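Wednesday
Posted by the Gundell build blog

I joined the Vivside robotics club in September, mostly to get away from my desk. Our project this term is a two-armed robot that can handle big, awkward parts. Small blocks were easy. A curved plastic shell takes both hands, and the two sides have to agree on how hard to hold.
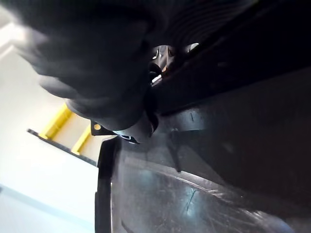
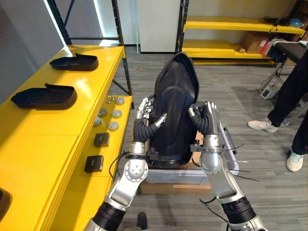 Why not use simple two-finger grippers and save the trouble? We tried them for the first 5 weeks. They were fine on flat trays, but on anything curved they only touched at one point and the part turned. Hands with more fingers are slower to set up and they have more cables to snag, so we lose time there.

The club has spent $2,945 so far, mostly on cables and spare joints. We have logged 49 practice runs. Next week I'm rewriting the part of the code that sets the grip on the left side.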